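Giving up the landline

I finally canceled the landline in April. We'd had the same number since we moved to Zondgate, and I kept it long after it made sense, mostly out of habit. The only people who called it were my aunt and a man selling gutter covers.

What pushed me was the bill. Standis had been adding a little every year, and when I sat down and went back through the statements it came to $296 for the year. For a phone that sat on a shelf in the hall. I could have lived with half that.

The canceling itself took two calls. The first one lasted most of a lunch break and ended with me being offered a bundle I didn't want. On the second I got someone who just did it, and she read me a confirmation number and told me to keep it for 90 days.
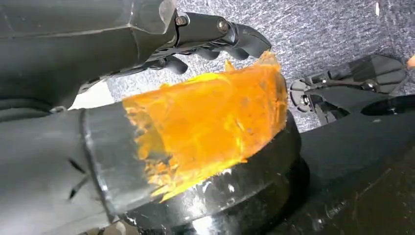 Moving the number was the part I got wrong. I wanted to keep it and have it ring on my cell, which you can do through a service called Fetport. You have to start that transfer before you cancel the old line. I did it the other way around, and by the time I worked that out the number was already released. Vasanthi Suvarna, who used to live across the street from us, had warned me about exactly this, and I had written it down and lost the paper.

So the number is gone. I minded more than I thought I would. I can still say it faster than my own cell number, and I put it on school forms for years. For a week or so I kept starting to write it on things.

Then there was the list of places that still had it on file. The dentist, the pharmacy, the library, the vet (we haven't had a dog in a long time), two credit cards and the water company. The water company wanted a form mailed in. One of the cards would only change the number by sending a code to the old number, and that took a branch visit and my driver's license to sort out.

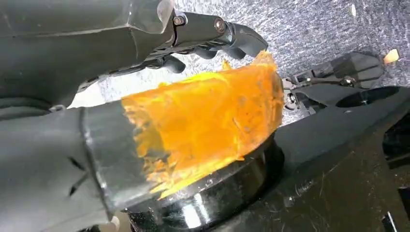

If you're thinking of doing the same, go through your accounts first, while the old phone still works. Check the alarm system if you have one – ours at the old house on Baidoo ran through the phone line, and it would have stopped working without telling us. And write down the numbers stored in the handset. I lost a few that way, including a plumber I liked.

My aunt has my cell number now. She calls at the same time she always did, a little before 7 in the evening, and asks if she has the right house.
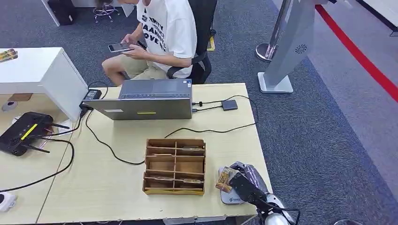
Laptop open on the desk, phone in hand.

The old handset went in the electronics bin at the transfer station. I kept the cord, which fits the fax machine at Araba Ayaaba's office, and she says she'll take it.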